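Chapter 4
Hiring a Lawyer: The Fee Agreement

Key terms
advance deposit
client trust account
contingent fee
costs
engagement letter
flat fee
hourly fee
scope of representation
true retainer

Opening case

Isabelle Beaulieu owned a small machine repair shop in Prudville. In January she received a letter from Zokel, a supplier, saying that she owed it money on a parts order. She thought the parts were defective and did not want to pay. She called the Marchand law office and met with an attorney named Ileana Cârstea. They spoke for less than an hour. At the end of the meeting Beaulieu wrote a check for $2,000 and went back to work.

Two months later she received a bill. The $2,000 had been used up and she owed a further $122. Beaulieu was surprised. She had understood the check to be the full price for dealing with Zokel, start to finish. Cârstea had understood it to be a deposit against her hourly rate. Beaulieu also believed that the office was handling a second dispute she had mentioned at the meeting, this one with a customer called Rutus. Cârstea had made a note of the customer's name and had done no work on it.

Each of them remembered the meeting in good faith. The written record was a canceled check with the word "retainer" on the memo line. We will come back to this case several times in the chapter.

4.1 The fee agreement as a contract

The agreement between a lawyer and a client is a contract. The rules you studied in Chapter 2 apply to it: there must be an offer, an acceptance, and consideration. The lawyer promises to do certain legal work, and the client promises to pay for it. In many cases the contract can be oral, and a court may find that one was formed from what the parties said and did.

It is also more than an ordinary contract. A lawyer owes the client duties that a seller of machine parts does not owe a buyer. These include loyalty, confidentiality, and a duty to explain matters well enough for the client to make decisions. The profession's rules of conduct limit what a lawyer may charge, and a fee that both sides agreed to can still be found unreasonable. When the words of a fee agreement are unclear, courts usually read them in the client's favor. The lawyer is the one who knows the subject and most often the one who wrote the document.

The relationship can begin before any money changes hands. If a person asks a lawyer for legal help and the lawyer leads that person to believe the help is being given, some of the lawyer's duties may already be in place. This matters for the second half of Beaulieu's problem. She paid nothing separately for the Rutus dispute, but the lack of a separate payment does not settle the question. A court would look at what was said, what Cârstea did afterward, and whether Beaulieu's belief was reasonable.

4.2 What the word "retainer" means

People use the word retainer for at least three different arrangements, and much of the trouble in this area comes from that.

A true retainer is a payment that makes sure a lawyer will be available during a certain period. It is not payment for any particular work. A company may pay one so that it can call on the same office whenever something comes up. The work itself is billed separately.

An advance deposit is money paid before the work is done and applied to fees as they are earned. Until then it generally belongs to the client and is kept in a client trust account, apart from the firm's own funds. Anything left at the end goes back to the client. Most of what clients and lawyers casually call a retainer is an advance deposit.

A flat fee is a single price for a described piece of work, such as a simple will or the review of one lease. States differ on when a flat fee paid in advance becomes the lawyer's money. Section 4.5 covers this.

Beaulieu thought she was paying a flat fee. Cârstea thought she was taking an advance deposit. The memo line on the check fits either account.

4.3 Hourly and contingent fees

Under an hourly fee, the client pays for the time spent. The agreement should give the rate for each person who may work on the matter, including paralegals, and say how time is rounded. Many firms bill in tenths of an hour, so that a short phone call is charged as six minutes.

Under a contingent fee, the lawyer is paid a share of what the client recovers. If the client recovers nothing, the lawyer receives no fee, although the client may still owe costs such as filing charges and expert reports. Contingent fees are common in injury cases. Most states require them to be in writing and signed by the client, and they are generally not permitted in criminal defense or in certain family law matters.

A contingent fee would have been hard to use for Beaulieu. She was being asked to pay a debt, and a win would not have produced a sum of money to divide.

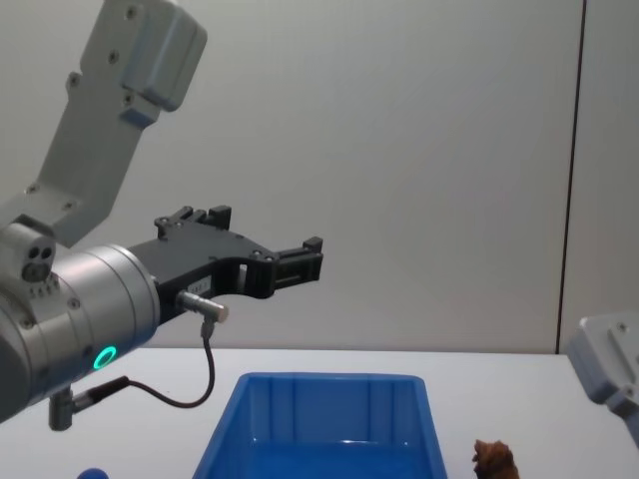
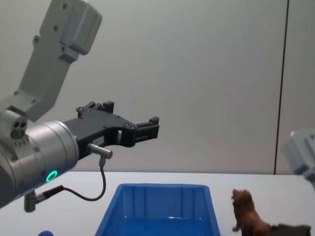 Figures 4.1 and 4.2 Robot arm with a silver wrist section.

Before you read on

Write short answers to the following and keep them. You will be asked to revise them after Section 4.6.

1. Which facts in the opening case support Beaulieu's view of the payment? Which support Cârstea's?

2. Suppose Cârstea had sent a one-page letter the day after the meeting, and Beaulieu had not replied to it. Would that change your answer to the first question?

3. Draft one sentence that would have made clear whether the Rutus dispute was part of the work.

Section 4.4 takes up the engagement letter and the description of the work to be done.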